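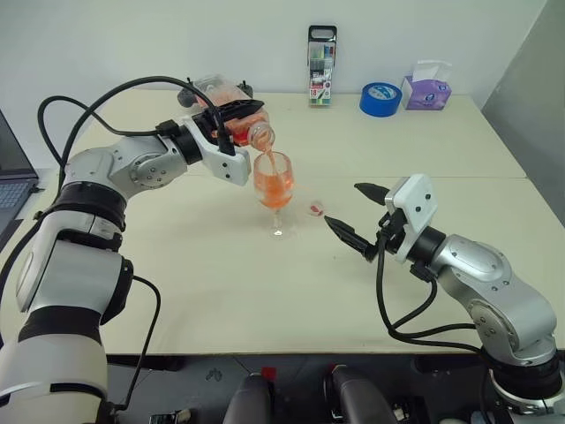
Okay, pouring! My favorite five minutes of the whole evening. Juice looks like the easy part of setting a table, and it's where I see the most sticky cloths. Look at the glass first – tall bowl, thin stem, and the orange is only up to the middle or so. See how frothy it is already? Stop about there. A stemmed glass filled to the rim is a spill waiting for an elbow. (Pause, let people look.)

Next, the stream. Thin is good. Keep the mouth of the bottle low and tip slowly, and let the juice come at its own pace. If it glugs, ease back a little. Tell the Varness brunch story here, the short version – 100 guests, white linen, me in charge of the jugs.

Caps. Pick one spot for them and use it all morning. Azucena Pacheco taught me that at Barta and I still do it at home.

Ask: who fills glasses before people sit down, and who waits? Hands up. Both are fine! I like to wait, the froth is so pretty when it's fresh.

Then everybody tries it. Water first, juice second. Cloths are on the side table. Go around and look at wrists, most people grip way too hard.

If we're running late, skip the pitcher section and go to napkins. Mention the March evening at Wirnport before the break.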